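Anyone else get the fake parcel refund call?

ruba_hakim
So my mom got a call last night from a guy claiming to be with Ivport, saying they owed her a refund on a customs fee. He "accidentally" sent her $2,000 and needed $1,000 back in gift cards. She was halfway out the door with her purse when I called her!

ziad_s
Same script hit my uncle in November. Did she give them her card number?

ruba_hakim
No, but she let him onto her laptop. It's unplugged now and I'm driving over at 5 to take a look. The bank has already frozen her online access. 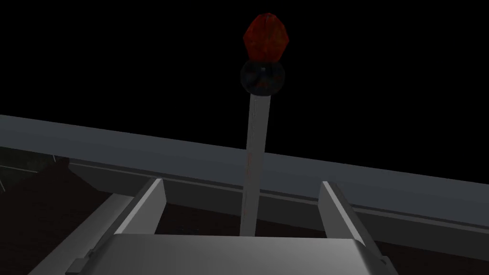

Carla Darwish
Don't just look at it, wipe it. They leave remote access stuff behind and you won't always find it. And change her email password from a different computer first.

ziad_s
Wiping is overkill imo. Uninstall whatever he had her download, run a scan, done.

Carla Darwish
Hard disagree - my neighbor did that and they were back in 2 days later.

samira_j
With Carla on this one. Also file a police report, even if she didn't lose any money (my bank asked for the report number).

ruba_hakim
Ok, wiping it. She's mostly worried about her recipes, so I'll copy those off first.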